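Caring for canvas: bags, aprons and dust sheets

Updated April 2020

Canvas is a plain-weave cloth, normally cotton, sometimes linen or a cotton and polyester mix. It wears well but it shrinks, marks and holds smells. The notes below cover cleaning, reproofing and repair. They apply to undyed and lightly dyed cloth. Waxed canvas is dealt with separately at the end.

Before washing

Empty every pocket and turn the item inside out over a bin. Push the corners out with a thumb. Swarf and sawdust collect in the seam allowance and will scratch the washing machine drum if left there. Use a stiff dry brush along the seams, then a vacuum cleaner with the narrow nozzle.

Remove any stiffening board from the base. Cardboard swells when wet and should not be put back. A piece of 5 mm plywood cut slightly undersize, with rounded corners, is a good replacement.

Test coloured trim for bleeding. Wet a white cloth, press it on the trim for two minutes and look for dye. If the dye moves, wash by hand in cold water only. Green and red bindings are the worst in this respect.

Spot cleaning

Oil and grease: cover with cornflour or talc, leave overnight, brush off, then work in undiluted washing-up liquid with a nail brush. Rinse from the back of the cloth.

Rust: lemon juice and salt, left for an hour out of direct sun. Repeat if needed. Do not use bleach on rust, as it fixes the stain.

Pencil and chalk line: a plastic eraser first, water second. Blue chalk mostly comes out. Red chalk mostly does not.

Glue: PVA softens in warm water and can be scraped off with the back of a knife. Contact adhesive is best left until hard and picked off. Vy Trình at the Silville repair bench puts the whole item in the freezer for this – it makes the lump brittle and saves the cloth.

Mildew: brush off outdoors, sponge with white vinegar and water in equal parts, and dry in full sun. Grey spotting that remains is in the fibre and will stay.

Washing

Expect unwashed cotton canvas to shrink, mostly along its length. A dust sheet cut from new cloth at 200 cm will not come back from the first wash at 200 cm, so wash before hemming.

Hand wash in cool water with plain soap flakes. Fabric softener leaves a coating which stops any later proofing from taking. Rinse until the water runs clear. Do not wring. Press the water out against the side of the sink and hang the item by its base, so that the handles do not carry the wet weight.

Pull seams straight while damp. Bags with a square base can be packed with dry towels and left to dry standing up.

Reproofing

Use a wash-in or brush-on proofer intended for cotton. Two thin coats are better than one thick one. Let the first coat dry fully, and treat the stitching separately with a small brush. Dust sheets should not be proofed, as they need to absorb paint.

Handles and pocket seams

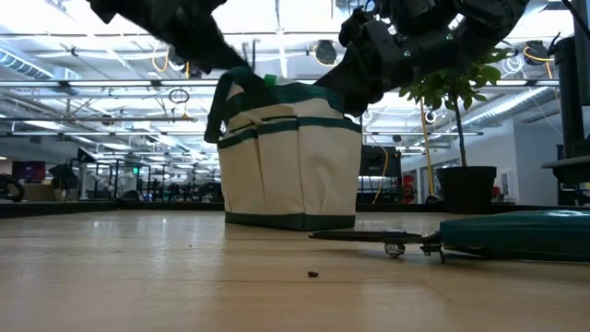
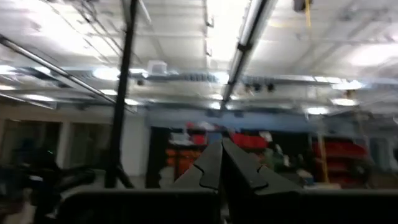
The stitching at the foot of a handle usually goes before the cloth. Look for broken threads at the corners of the stitched box. Resew with bonded polyester thread and a size 18 leather needle, following the old holes where they are sound. Where the cloth has torn, put a patch of webbing behind it and sew through both.

Pocket dividers fail at the top. A bar tack of ten or twelve close stitches across the end of each seam holds for years. Hiếu Ngô recommends a copper rivet instead; it is stronger, but it leaves a hole if it pulls out.

Waxed canvas

Never machine wash. Sponge with cold water and no soap. Rewax when water stops beading: warm the bar, rub along the weave, then go over it with a hairdryer until the wax sinks in. Keep it away from clean clothes for a day or two afterwards.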